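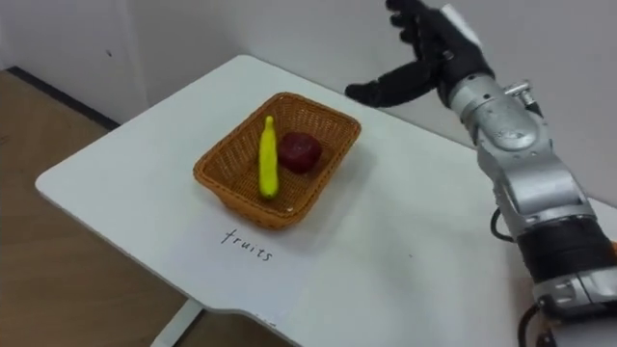

Sorting With Baskets - Your Questions

Home | Tidy Up | Kitchen | FAQ | Shop Talk

By the Morsy editor, March
289 shares | 5 comments

Do I need to label everything?

Nope! I write one plain word in front of each basket, lowercase, black pen, done. "fruits" is about as fancy as I get. If your tabletop won't take pen (test a corner first, please), a strip of paper works too.

Wicker or plastic?

Wicker for me, every time. I got my first set from Dateck years ago and I still like a rolled rim because it's easy to grab. Plastic wipes down faster, I'll give it that.

How many baskets should I start with?

Start with 2. I know it's tempting to buy 7 (I did, and most of them ended up in the closet), but with two on a desk you have room to set things down while you decide where they go.
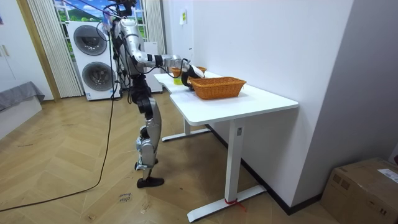

Leave a little space between them too - I like enough for a whole hand - or you'll be bumping the rims every time you reach in. And keep the one you use most closest to the front.

Can I practice with pretend fruit?

Sure, and kids love it. A play banana and a play apple don't bruise, so you can sort them over and over until everybody in the house knows the system.

Does the small basket go in front or in back?

I put the smaller one in back. You can still see into it over the big one, as long as the big one isn't heaped up.

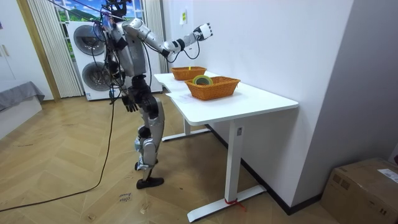 Nomer: I tried it the other way and kept losing my lemons behind the tall stuff. Small one up front for me, sorry!

Fair enough - if it works on your table, keep it.

5 comments | Share | Back to top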